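Kylie Lowther has run the tableware shop Drukanetti in Sarkport for 15 years, and most of her customers in the fall ask the same thing: how do you dress a table without buying a new set of everything?

She tells them to pick the table color first. "People start with the plates and then fight the table for the rest of the season," she says. Her own choice is green. "Orange looks good on it. So does anything baked. I don't own a tablecloth with leaves on it and I don't want one."

For plates she likes pale ones with a raised rim. A pale lavender, she says, goes with more food than white does. She puts one in the middle and leaves it empty until people sit down.

Green with orange and gold, the colors she keeps going back to:
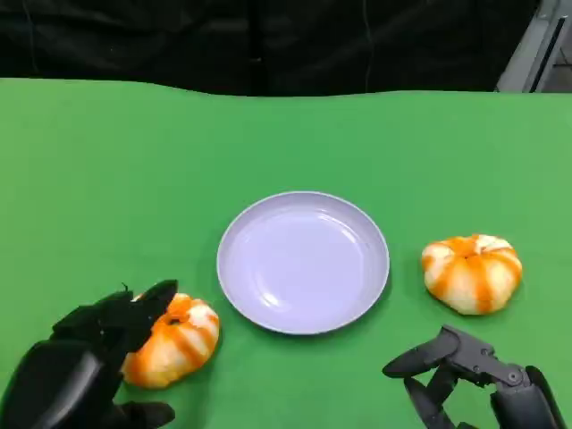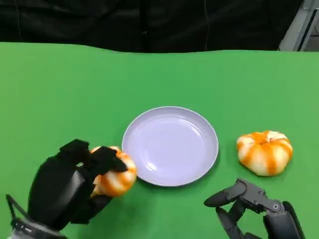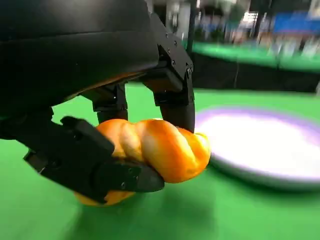 Baxter, for one, would rather see the plate filled, and has told her that an empty plate in the middle of a table makes guests think they came too early. Lowther has heard this before. "Then put the rolls on it," she says. "I'm not going to argue over rolls."

She is firmer about money. The most she ever spent on a single table was $30, and $29 of that was the cloth. "I still use it," she says. "It's been through the wash more times than I can tell you, and it's still green."

The shop stays open late through December.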